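3장. 테이블 위에 차 마시는 자리 꾸미기

Calness 테이블의 조립과 수평 맞추기를 모두 마치셨다면 이제 가장 즐거운 순서가 남았습니다. 바로 첫 잔을 올려놓을 자리를 정하는 일이지요. 다리 나사를 조이고 받침 패드를 붙이느라 고생 많으셨습니다. 이 장에서는 컵과 숟가락을 어디에 어떻게 두면 상판을 오래 깨끗하게 쓰실 수 있는지 차근차근 말씀드리겠습니다. 급한 내용은 하나도 없으니 커피든 차든 한 잔 준비해 두고 천천히 읽어 주세요.

3-1. 컵 자리 정하기

1. 상판을 마른 천으로 한 번 닦아 주세요. 조립할 때 떨어진 가루나 포장재 조각이 남아 있으면 컵 바닥에 쓸려 잔흠집이 생길 수 있습니다.

2. 의자에 편하게 앉은 다음 평소처럼 팔을 뻗어 보세요. 손이 자연스럽게 닿으면서도 책이나 노트를 펼쳤을 때 팔꿈치에 걸리지 않는 곳이 컵 자리로 알맞습니다. 앞쪽을 넓게 비워 두고 컵은 안쪽으로 조금 물려 놓는 배치를 저희는 가장 좋아합니다.

3. 음료는 잔 끝까지 채우지 마시고 테두리 아래로 여유를 조금 남겨 주세요.

4. 손잡이는 주로 쓰는 손 쪽으로 돌려놓습니다. 오른손잡이라면 오른쪽, 왼손잡이라면 왼쪽입니다. 여럿이 함께 쓰는 테이블이라면 손잡이가 상판 바깥으로 튀어나오지 않는지도 한번 살펴 주세요.

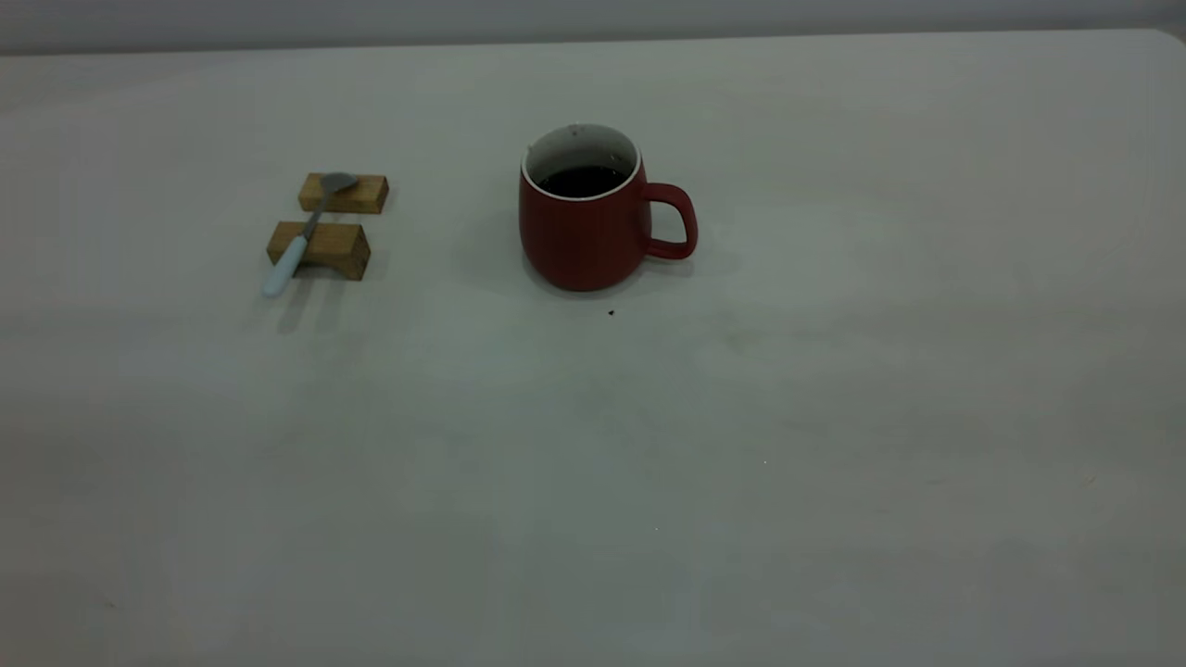
그림 3-1. 머그잔을 안쪽에 두고 손잡이를 오른쪽으로 돌려놓은 모습

참고: 밝은 색 상판에서는 작은 얼룩 하나도 금방 눈에 들어옵니다. 처음에는 조금 신경이 쓰이실 텐데, 그만큼 빨리 발견해서 닦을 수 있다는 장점도 있답니다. 커피나 홍차 방울은 보이는 대로 물기를 꼭 짠 천으로 가볍게 눌러 닦고, 마른 천으로 한 번 더 마무리해 주세요. 세게 문지르실 필요는 없습니다.

주의: 불에서 막 내린 주전자나 냄비는 상판에 바로 올리지 마세요. 반드시 두툼한 받침을 깔아 주셔야 합니다. 연마제가 든 세제와 거친 수세미도 피해 주세요.

3-2. 숟가락 받침 놓기

설탕이나 우유를 저은 숟가락을 어디에 둘지 몰라 컵에 그대로 꽂아 두시는 분들이 참 많습니다. 그러다 소매에 걸려 컵이 통째로 넘어가기도 하고요. 작은 나무토막 2개만 있으면 훌륭한 받침이 되니, 따로 사지 마시고 집에 있는 것으로 만들어 보세요.

1. 나무토막의 거친 모서리를 고운 사포로 살살 다듬고 가루를 털어 냅니다. 크기가 꼭 같지 않아도 괜찮지만 높이는 비슷한 편이 좋습니다.

2. 두 토막을 컵에서 조금 떨어진 곳에 앞뒤로 놓고, 사이를 살짝 띄워 주세요. 간격은 숟가락 길이에 따라 달라지므로 한두 번 올려 보면서 맞추시면 됩니다.

3. 숟가락의 머리를 뒤쪽 토막에 얹고, 손잡이를 앞쪽 토막에 걸칩니다. 손잡이 끝이 앞으로 조금 나오게 두면 집어 들기가 한결 편합니다.
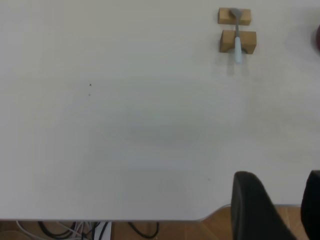
4. 손가락으로 손잡이 끝을 아주 살짝 눌러 보세요. 머리 쪽이 들썩이면 앞쪽 토막을 몸 가까이로 조금 당기고, 다시 눌러 확인합니다. 옆으로 구르는 느낌이 있다면 숟가락을 토막 가운데로 옮겨 주세요.

5. 자리가 마음에 드시면 그대로 며칠 써 보세요. 써 보면 컵이 조금 멀다거나 받침이 손에 걸린다거나 하는 점이 하나둘 보입니다. 그때마다 편하게 옮기시면 되고, 상판에 테이프나 접착제로 고정하지는 마세요.

참고: 칠을 하지 않은 나무는 커피 물이 쉽게 듭니다. 숟가락을 얹기 전에 종이 냅킨으로 한 번 닦아 주시면 훨씬 오래 깔끔하게 쓰실 수 있어요. 이미 물이 들었다면 고운 사포로 그 부분만 가볍게 밀어 주세요. 저희 사무실의 Hanane El Idrissi 씨는 그 얼룩이 정겹다며 그냥 두고 쓰는데, 그것도 물론 괜찮습니다.

3-3. 다 마신 뒤 정리하기

1. 컵과 숟가락을 먼저 치운 다음 받침을 들어냅니다. 상판 위에서 밀지 말고 위로 들어 옮겨 주세요.

2. 물기를 꼭 짠 천으로 컵이 있던 자리와 받침이 있던 자리를 닦고, 마른 천으로 남은 물기를 거둡니다.

3. 나무토막은 물에 담가 씻지 마시고, 젖은 천으로 닦은 뒤 바람이 통하는 그늘에서 말립니다. 바닥까지 완전히 마른 다음 다시 올려 주세요.

주의: 젖은 나무토막을 상판에 밤새 올려 두면 자국이 남을 수 있습니다.

상판 얼룩이 위의 방법으로 지워지지 않을 때는 5장 '손질과 보관'을 먼저 보시고, 그래도 어려우시면 Undosix 고객 상담실로 연락해 주세요. 어떤 음료였는지, 얼마나 오래 두었는지 함께 알려 주시면 더 빨리 도와드릴 수 있습니다.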